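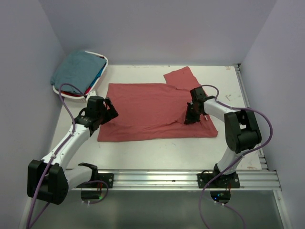 How to Wash and Store Table Linens After an Event

These instructions apply to all cotton and cotton-blend table linens borrowed from the Flostora Community Hall. Borrowers are asked to return linens clean, dry and folded within six days of the event.

Before washing

Shake each cloth outdoors to remove crumbs. Check both sides for stains in good light. Scrape off candle wax with a dull knife once it has hardened. Do not iron over wax.

Treat stains as follows:

Coffee and tea: rinse from the back with cool water, then apply a small amount of liquid detergent and leave for 18 minutes.
Red wine: blot, cover with cool water and soak before washing.
Grease: work dish soap into the spot with the fingertips and rinse with warm water.

Please do not use chlorine bleach on colored linens. Stains that remain after treatment should be marked with a safety pin and reported on the return slip.

Washing

Sort linens by color. Dark and red cloths must be washed separately from whites for at least the first 2 washes. Use cold water and the normal cycle. Fill the drum no more than two-thirds full – large cloths tend to twist together and come out with soap left in the folds. Fabric softener should not be used on napkins, as it makes them less absorbent.

Drying and pressing

Tumble dry on low and remove while slightly damp. Line drying is also acceptable, out of direct sun. Press on the wrong side with a medium iron, working from the center toward the hems.

Folding

Lay the cloth on a clean, flat surface and smooth it by hand. Bring the long edges together, matching the corners, and fold lengthwise again. Fold the strip in thirds from the short end. Round cloths should be folded in half, then in half again, before being rolled loosely around a cardboard tube.

Storage

Place linens on the shelf that matches the size on the label. Do not store them in plastic bags. Cloths held for longer periods are refolded every April along new lines to prevent permanent creases.

Questions about damaged or missing items may be directed to Roksolana Shevchuk, Linen Loans, at the hall office.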